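4.2 Informal storage and the problem of the thing with no drawer

The literature on household storage has been generous to the wardrobe and mean to the hall. Malhotra's early survey of flats in Skorkness gave eleven pages to linen and a footnote to what he called "residual sporting matter", by which he meant anything bought for a holiday and kept for the next one. Our own interviews suggest the footnote deserved the eleven pages. When we asked householders in Oltholm to show us where things lived, they led us confidently to the plates, the towels and the good scissors. When we asked where the badminton things lived, there was a pause, and then someone went to look under the stairs.

We visited 30 households, 20 of them twice. The second visit was made in August, when schools were closed and the contents of cupboards had come out to meet the weather. Kashyap conducted most of the interviews and was offered tea in all of them, a finding we do not pursue. Each household was asked to name a place for every object on a printed list, and then to fetch the object. We recorded whether the named place and the real place were the same. For kitchen goods they nearly always were. For seasonal goods the two had, in many homes, never met.

Respondents did not see this as a failure. One retired teacher in the older part of Oltholm told us that her shuttlecocks were "in the blue tin, in principle". The tin held buttons. She was untroubled, and found the shuttlecocks in a wellington boot with the air of a woman whose system had worked.

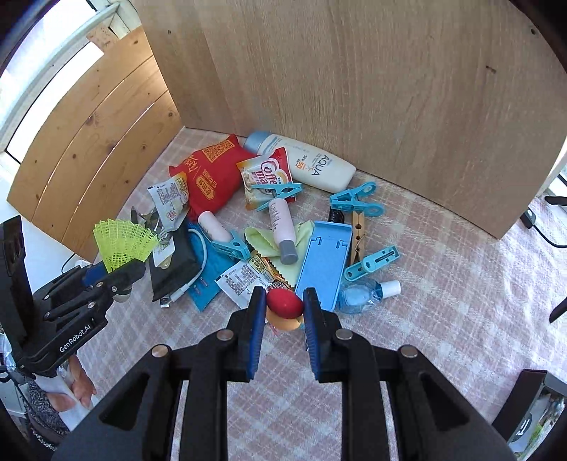
Figure 3. Small objects of the residual class, including a shuttlecock.

Residual objects share a few awkward qualities, and price is not among them. We had expected cheap things to drift and dear things to stay put, following Singhal's argument that care follows cost. It held for cameras and collapsed for nearly everything else. Shape was a better guide. A flat thing can be slid behind another flat thing, and a square thing can be stacked, but the shuttlecock in Figure 3, with its yellow-green mesh skirt fanning out to a zigzag rim, does neither. It will sit inside another shuttlecock and inside nothing else in the house. Owners who had kept the original tube were in a strong position. Most had thrown the tube away on the first day, while looking for the receipt.

The second quality is that residual objects belong to an activity and not to a room. Sabatier, writing on garages, proposed that objects without a room are drawn to the nearest door, and we found his rule sound with one amendment: they are drawn to the nearest door that nobody important uses. Front halls were kept fairly clear for visitors. Back porches, side passages and the strip of floor beside the boiler took the overflow. In three flats with a single door the matter was settled on top of the fridge.

Third, and this we did not foresee, residual objects are seldom owned by anyone in particular. Asked whose the bats were, members of the same family gave different answers, usually each other. An unowned object is moved often and put away never — it is simply passed down the hall by a series of people who each need the bit of floor it was on. One couple had been doing this to a croquet mallet since they moved in. Neither played croquet.

It may be objected that all this could be cured with a box. We took the objection seriously enough to look at boxes. The Felar storage trunk, sold locally in two sizes, was present in over 20 of the homes visited, generally bought for the very goods we were asking about. In most cases it now held bedding. Sengar has described this as trunk capture, and notes that a container of any size will be taken by the largest soft thing in the house before the small hard things have been gathered up. Our respondents put it more briefly. "The duvet got there first," said one.

We therefore treat the named place and the real place as separate variables in what follows, and code the wellington boot as storage.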